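Open Day at the Stellden Laundry and Textile Hall
May 2022

I have wanted to see the inside of Stellden for ages, and when the open day was announced I put my name down the same evening! It's the long brick building behind the canal parking lot, the one with the steamy windows, and it does washing, mending and folding for half the hotels and sports clubs in the area. Doors opened at ten and there was already a line.

We started in the folding room, at the white tables, where a dark gray T-shirt was the garment of the morning.
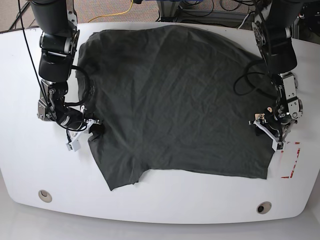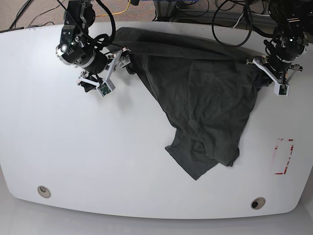 Dark fabric on a white tabletop, and all those wrinkles to deal with.

Why does a T-shirt crease so much more than a polyester sports shirt?

Cotton fibers soak up water and swell, and when they dry in a bent position they hold that bend. Polyester takes in very little water, so it mostly springs back on its own. Taking cotton out of the dryer while it is slightly damp and smoothing it by hand gets rid of most of the trouble.

That came from a sheet pinned up by the door, and I copied it down because I have been losing this battle at home for years. I also learned that I've been folding from the wrong end. At Stellden they lay the shirt face down, bring the sides in to the middle, turn the sleeves back and only then fold up from the hem. I tried it on one of the practice shirts and got a fairly neat rectangle on the second go (the first looked like a burrito).

Next door is the washing hall, and wow, the noise! There are 16 machines in two rows, with a walkway between them that you follow behind a yellow rope. The big ones at the far end can take 100 pounds of sheets in one load. I stood and watched the towels go around for far too long and had to run to catch up with my group.

Upstairs is the mending room, which was my favorite part of the whole visit. It's much quieter, with north light and wide wooden drawers full of buttons, zippers and thread, sorted by color. You could bring something of your own for repair, so I had packed an old linen jacket with a torn pocket. It came back with a patch on the inside so tidy that I keep turning the pocket out to look at it. If you go, bring something small, as the line for the sewing machines gets long after lunch.

There was a little market in the yard too. Pagano had a stall with soap flakes and stain sticks, and the Brirkska wool people were showing how to wash a sweater in a basin without shrinking it: cool water, no wringing, roll it in a towel, dry it flat. I bought a bar of their wool soap, which smells of cedar and is already living in my sweater drawer. Trutell did the coffee and some very good cinnamon buns. They were sold out by one.

A few practical things. Entry was free, and the tour took us 2 hours with the market stop. The stairs to the mending room are steep, but there's an elevator at the back if you ask at the desk. Wear something light, because the washing hall is warm even with the big doors open. A sign at the gate said some 2000 people came through last year, and I can believe it.

The next open day is in September, and they plan to have the ironing room ready by then. I'm going, and I'm bringing the curtains.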